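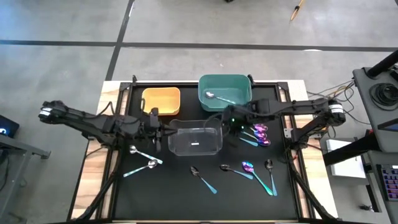 Drerwood Kitchens, Claltari site
Cutlery room working group: minutes of the July meeting

Held in the upstairs canteen, Thursday, 2.15 pm

Present: Amrit Lemieux (operations, chair), Sorin Tudose (wash-up and cutlery, day shift), Corrado Galli (automation), Gerardo Caruso (staff representative)
Apologies: Ottavio Piras (night shift lead). Ottavio sent written comments, taken under item 4.

1. Minutes of the last meeting

Agreed, with one correction. Under item 5 the minutes said that the night shift had accepted the new break times. Gerardo said that they had been told of them and had not yet replied. Amrit to amend.

2. Matters arising

The extractor over the second dishwasher has been mended. The replacement lockers are still on order with Benedetti. Sorin asked again for a second rack by the drying area. Amrit has the quote and will decide before the next meeting.

3. Report on the two-arm sorting bench

Corrado reported. The bench is working on spoons only and will stay on spoons until the group agrees otherwise. Spoons are put down loose on the black top and the arms place them in the coloured bins. Coloured-handled spoons are in use as well as plain silver ones, as the banqueting side sends down both.

Single spoons lying clear of each other are picked up well. The trouble is with spoons that lie together with the handles overlapping. The grippers either take two or push the group along the table. Sorin said that this is how spoons come out of the wash most of the time, and that a person separates them with one sweep of the hand without thinking about it. Corrado accepted this and said it was the main thing being worked on.

Last week's longest run without anyone stepping in was 51 spoons. Gerardo asked how that compared with a person. Sorin said that on a busy evening the room clears 1000 pieces of cutlery, with knives and forks among them, and that the bench was a long way from being any help with that. Amrit said that the bench was not being counted towards the evening's work and would not appear in the staffing plan for this quarter.

Gerardo asked who decides when a spoon is not clean enough. At present the bench does not check. Sorin wants it written down that a person looks over every bin before it goes up to service. Agreed.

4. Effect on jobs and hours

Amrit repeated what was said in the spring: no post in the cutlery room will be cut on account of the bench. Gerardo asked for this in a letter to each member of staff, with a date until which it holds. Amrit will take the request to the directors.

Ottavio's comments were read out. The night shift feel that they hear about the bench after everyone else. Two of them have been asked to clear up spoons left on it at the start of their shift and do not regard this as part of their work. Corrado apologised and said the bench will be cleared by his own team at the end of each session.

Sorin spoke about wrists. Sorting is the job most people in the room complain of, and several would be glad to do less of it. They are less glad at the thought of standing next to a machine and tidying up after it all day. He asked that anyone minding the bench be moved to another task after 2 hours. Amrit agreed to this for a trial period.

Gerardo raised pay. If staff are to load the bench, restart it and report faults, that is a new duty and ought to be graded. Amrit did not disagree but has no figure to offer. There was some discussion of the grade used at the Grosix laundry, where the folding machine is minded by two senior hands. Gerardo will get hold of the job description.

5. Training

Corrado can show 6 people how to stop, restart and load the bench. Places to be offered to both shifts in equal number and the sessions held in paid time. Sorin asked that the stopping procedure be shown to everybody in the room, including agency staff, whether or not they will be working at the bench. Agreed.

6. Floor and cables

Sorin said that the cables between the table and the cart need tidying before anyone takes a trolley past. Corrado to fit a cover. Trolleys to use the corridor side until it is done.

7. Any other business

Gerardo asked whether forks would be next. Corrado said yes, eventually. Sorin asked that knives be left out altogether until the group has talked about them properly. Put on the next agenda.

The hand cream dispenser by the sinks is empty again. Amrit to speak to supplies.

Actions

Amrit: correct last minutes; rack decision; letter on jobs; supplies
Corrado: clear bench after each session; cable cover; training dates
Gerardo: Grosix job description
Sorin: written rule for checking bins; rota for minding the bench

Meeting closed at 3.20 pm. Next meeting to be held at the start of the night shift so that Ottavio can attend.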